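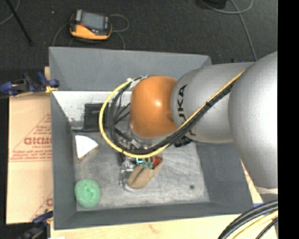
Rodrigo Teixeira me preguntó al salir si el punto de pedido no es lo mismo que el stock de seguridad, y que por qué les pongo dos nombres.

Inicio > Logística básica > Apuntes > Tema 2

Pues no, Rodrigo, ¡y me alegro de que lo preguntes! El de seguridad es el colchón; el punto de pedido le suma lo que vendes mientras llega el camión. En el caso Carvalho gastamos 54 cajas al día, el proveedor tarda dos días y yo dejo un colchón de 402 (soy miedosa, ya lo sabéis). O sea, 108 más 402: pedimos al llegar a 510.

Para enero traedme el mismo cálculo con Forndale, que vende 3.612 cajas al año. El colchón lo elegís vosotros, pero me lo justificáis.

Última actualización: enero
Compartido 2 veces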